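About Mellden

Mellden is a small training and demonstration workshop for people who work with robot arms, or expect to before long. We have 700 square metres on the ground floor of the old Sarmiento building, with the teaching room at the front and the arms at the back. Elīna Kivi and Renato Magbanua opened it after running evening classes in a borrowed garage, and both of them still teach.

Most of our students come from packing firms, repair shops and colleges nearby. Courses are short. The basic one covers safe stopping, moving an arm by hand, teaching it a simple pick and place, and reading what the wrist camera sends back. Edgardo Baluyot runs the second course, on grippers, and he also looks after the spare parts.

Open days

We hold open days in the summer. The last was on July 7, 2025, and we had 90 places, all taken. Visitors are split into small groups and go round three benches, with a break for tea in between.

At the first bench Consolacion Manalo shows how an arm is set up from cold: power, brakes, home position, then a slow run with one hand near the stop button. At the second, visitors can have a go themselves, moving soft blocks from one tray to another. Children are welcome here with an adult. The third bench is the Stisila arm, which we use for camera work, and its wrist view goes up on the wall screen so that the whole group can follow it.

People often ask why the arm needs a camera at the wrist when there is another one over the bench. The overhead one gives the general layout. The wrist one is for the last part of the reach, when the gripper hides the thing it is going for. It has its limits – very close up, the picture goes soft and there is little in it but shades of grey. 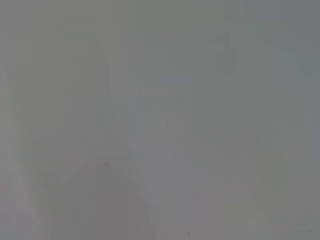
Edgardo spends a good part of his session on this, and on what the arm should do when the camera has nothing sharp to offer. On our benches it slows down and backs off a little before trying again. Groups from Hamer, who send their new starters to us each June, do the same exercise over a full afternoon.

Visiting us

School and company visits can be arranged outside the open days. Please write to Lovely Villanueva at the front office with the size of your group and any access needs. Flat shoes are required in the back hall, and long hair must be tied back. Parking is behind the building, by the Sarmiento loading doors.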